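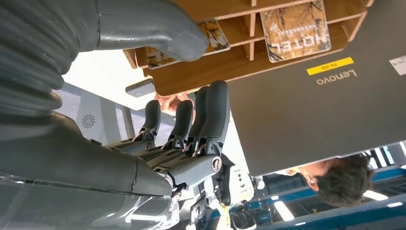

The Clunholm Open Day is a public demonstration of robot hands and arms held every year by Plenia, a robotics laboratory in the town of Damulitz. It takes place in the laboratory's main workroom. The most recent one was held on 27th February and drew 124 visitors.

Background

Plenia began the open day as a small event for students from the local technical school, who came in November to watch the staff test grippers. After two years it was moved to late winter and opened to the general public. The name comes from Clunholm, the street where the laboratory had its first rooms. Admission is free, but places must be booked.

Visitors are taken through in groups of up to 17 people. A visit starts with a short talk on how a grip is planned and ends at the work desks, where staff run the machines and answer questions. There are no stage shows, and the desks are left much as they are on a working day.

Card sorting demonstration

The best-known part of the program is the card sorting task, also called the Doležal task after the Doležal workshop, which cut the first set of wooden trays. The robot has to take hold of a thin picture card and place it in one of the open cells of a wooden organizer. An operator sits across the desk with a laptop.

Cards are hard for a robot to handle. They are thin, they bend, and they slide when pressed from the side. A card standing in a cell can be pinched by its upper part, but one lying low in the tray leaves much less room for the fingers. Staff change the order of the cards between groups – some are left upright, others are tipped over.

Two kinds of hardware are used. One is a large gray hand with jointed fingers. The other is an arm with a smaller black and gray gripper, which holds a card between metallic fingers. 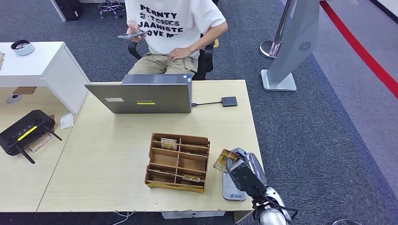
Rules of the task

A run lasts seven minutes. A card counts as placed when it stays in its cell after the fingers have let go. A card that falls to the desk may be put back by the operator once, and after that it is left out of the count. Visitors may choose which cell is to be filled next, but they do not control the robot.

Reception

The open day has been covered by the Damulitz town newsletter, which called it slow to watch but easy to follow. Teachers have asked for a longer question period, and Plenia has added one for school groups – it is held at the desks after the last run.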